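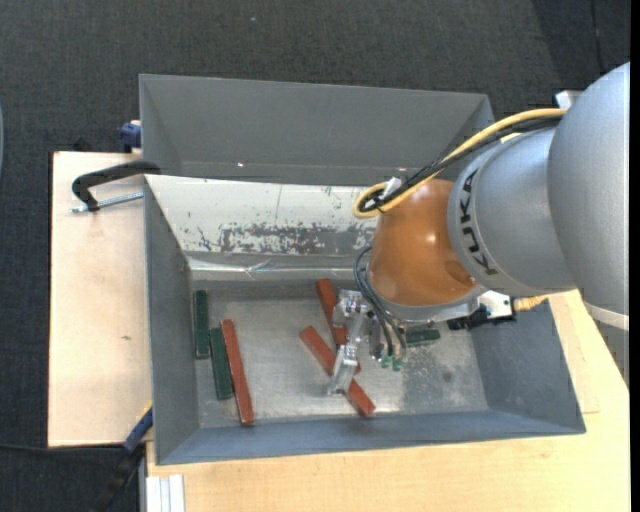 Red and green blocks in a gray metal bin

Red/green status colors at work, how do you all handle it?

pelham_k
I do the stock sheets for a small warehouse and I'm red-green colorblind, the common kind. Starnik redid our pick list in March and now everything is either a red row or a green row. Red is hold, green is ship. I can sort of tell them apart on my monitor but on the printed sheet they are the same brown to me. There are 212 rows. Has anyone gotten their office to change something like this?

dormouse54
Ask for a column with the word in it. HOLD or SHIP. It takes one formula and the colors can stay for whoever likes them.

Tarn
Blue and orange. We switched at my last job and I never had trouble again.

pelham_k
I asked about blue and orange. The answer was that red means stop and everybody knows that.

lowgear
They have a point. If most of the staff read red as stop, changing it will cause mistakes for a while. I'd look at the glasses first. I have a pair from Bostia and they help.

Tarn
Glasses did nothing for me except make the sky purple. 237 dollars. I wouldn't tell someone to buy those so he can read a spreadsheet.

lowgear
They worked for me outdoors. I didn't say they work for everyone.

dormouse54
They won't fix a bad printout either. If the printer puts both down at the same darkness, you have very little to go on. Try making the red much darker and the green pale. Then it reads fine even in black and white.

Annick Kennedy
Seconding dark red and pale green. I set up the forms at Juvcombe that way and only one person complained, about the toner.

pelham_k
Tried it on page one and I can read it. I'll ask for the word column too. Thanks.

lowgear
Let us know what they say about the column.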